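How to clean and oil a teak garden bench

My teak bench from Pasaribu stands outside all year, and each February I give it one slow afternoon of care. The method is simple, but the order is important.

Brush off the dry dust and leaves first. Then mix a little mild soap in a bucket of warm water and wash the wood with a soft brush, always along the grain. Do not use a pressure washer. It opens the surface and the seat becomes rough.

Rinse well and let the bench dry in the shade for 2 days.
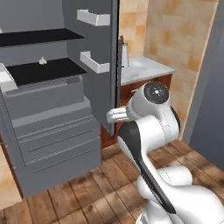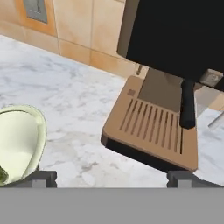 Can I put the oil on the same day as the washing?
It is better to wait. Damp wood does not take the oil evenly, and you will get dark spots on the arms and the seat.

When the wood is dry, sand the rough places lightly with fine paper and wipe off the powder. Put on a thin coat of teak oil with a cotton cloth. I use Ovora, but any clear oil for outdoor furniture will do. Wait 20 minutes, then wipe away what the wood did not drink. Leave the cushions inside until the next morning.

Lay the oily cloths flat outdoors to dry before you throw them away, as they can catch fire when folded.

Aiman Yusof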